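Visite au collège de Tollatmont, journée projets

Le collège ouvrait ses classes aux enseignants du secteur. Salim Kinyua nous a reçus en salle de technologie, où les élèves de quatrième terminent un dossier de recherche commencé en mars. Chacun choisit son sujet et rend soit un exposé écrit, soit une carte mentale commentée.

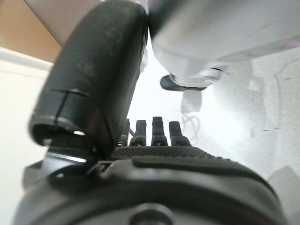 Pouce et doigts noirs d'une main robotique.

Beatrice Kashindye, professeure de français, note les deux formats avec la même grille, sur 30 points. Les résumés ne dépassent pas 300 mots. Elle nous a remis la grille et le calendrier des séances. Prochaine visite : Drernovcombe.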